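Skovholm: the island that kept its salt

The ferry to Skovholm takes 40 minutes and carries 12 cars, which in January is more than enough. Most people who make the crossing come in summer for the beach on the south side. They walk up to the lighthouse, eat an ice cream and go back on the evening boat. Few of them turn left at the harbour, where the lane runs out to the old salt works.

Salt was made here for the better part of four centuries. Sea water was let into shallow clay beds at high tide, left to strengthen in the wind and then boiled in iron pans over peat fires. The island had plenty of peat and hardly any trees, so the pans burned peat until it ran short, and after that coal brought over as ballast. At the height of the trade 1,090 people lived on Skovholm. The parish register lists panmen, carters, coopers and one inspector, who was sent from the mainland to collect the duty and was not well liked.

Neelam Tyagi came to the island to write a short paper on the clay beds and has now been here nine years. She rents the end cottage in the row where the panmen lived.

"You can still follow the channels if you go out when the sun is low," she says. "At midday you would think it was just a wet field."

She is right about the light. At four in the afternoon the banks throw long shadows and the whole plan of the works appears, bed after bed, down to the stone sluice at the shore. The sluice has lost its gate but the grooves that held it are deep and clean. 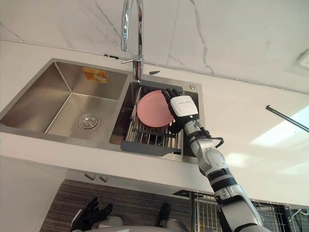 The end came slowly. Cheap rock salt reached the mainland towns by rail, and the islanders could not match the price. Five pans closed in one bad decade and the last, known as the Wuisan pan after the family that ran it, went cold a generation later. Its chimney was pulled down for the stone, and a good part of it is in the harbour wall – look for the blackened blocks near the steps.

The population today is 843. There is a shop, a school with two classrooms and an inn that serves food until eight. The path to the salt works is signed from the church and can be muddy after rain. Dogs should be kept on a lead from spring onwards, when lapwings nest in the beds.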